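Speaker Notes: A Kitchen Arm from a Shared Workshop
Presented by Homa Hosseinzadeh, Mulholm Community Workshop
June 8, 2019

Opening. Thank the hosts and introduce the Skuna project. The workshop undertook the build with two objectives: to assemble an arm that members could maintain with ordinary hand tools, and to test every movement in simulation before power was applied to the hardware. Please keep this portion under 4 minutes.

Background. The first version of Skuna was mounted on a bench and moved wooden blocks between trays. Members asked for a task closer to daily life, and serving food at a kitchen counter was selected. Mention that the joint housings were printed at the workshop and that the controller software, Kuruc, was written by Pouran Hassanpour. Questions on the software should be held for the end.

The simulated kitchen. Explain that the room was modeled before any home trial was scheduled. The arm stands at an island, with the sink and a plant within the area it must respect. Direct attention to the gripper, which holds a small baked item just above the plate. Pause before continuing — the audience will need a moment to look over the room. 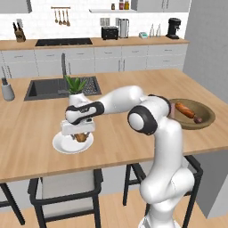 SECTION 2: PLANNING AND RELEASE

The release is the most demanding part of the task. The planner must bring the item over the plate, lower it, and open the fingers without dragging it across the rim. State that the team recorded 1146 simulated attempts, and that the settings were revised after each group of trials. Note also that the elbow is kept high on the approach so that the lower links remain clear of objects on the counter.

Limits of the model. Be direct on this point. Soft food does not behave in simulation as it does in the hand, and the workshop makes no claim that the results will carry over unchanged. Home trials are planned for August, beginning with foam pieces cut to size.

Closing. Acknowledge Prindetti, which supplied the bearings at cost. Invite members to review the parts list at the front desk, and take questions.

Comments (2)

benchvise_k: Will the Kuruc settings be shared with members who missed the talk?

R. at Mulholm: I would like to see the foam trials. Please post the schedule.

This site uses cookies to remember your preferences. Accept | Decline

© 2019 Mulholm Community Workshop | Contact | Back to top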